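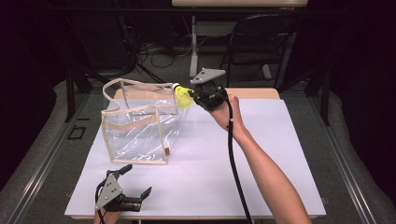
Flutia Household Automation Working Group
Minutes, July meeting

The meeting was called to order at 2:00 p.m. Minutes of the previous meeting were approved without change.

1. Bag packing task. Macedo reported 199 sessions recorded to date, of which 48 have been reviewed. Members asked whether the packing of clear bags could be offered to shops this year. The Macedo delegate advised against it.

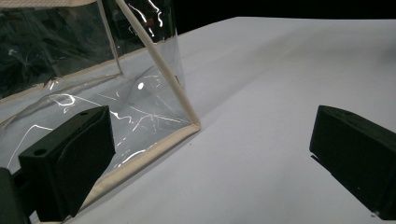

Sotumen asked that soft goods be reported separately from boxes and cans. Agreed.

2. Readiness for home use. The group discussed what a household would expect of a packing machine. Drosurum held that rigid containers are close to ready and soft ones are not.

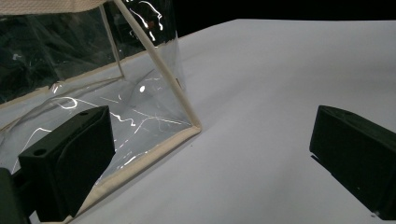
Drosurum's proposal for locating clear bags was then taken up. Film that creases and throws back streaks of light gives a poor reading, while the beige piping stands out well against a white surface. Members agreed to test edge-based location first. Sotumen dissented on the schedule.

Action: Macedo to circulate review notes before the next meeting.

Adjourned at 4 p.m.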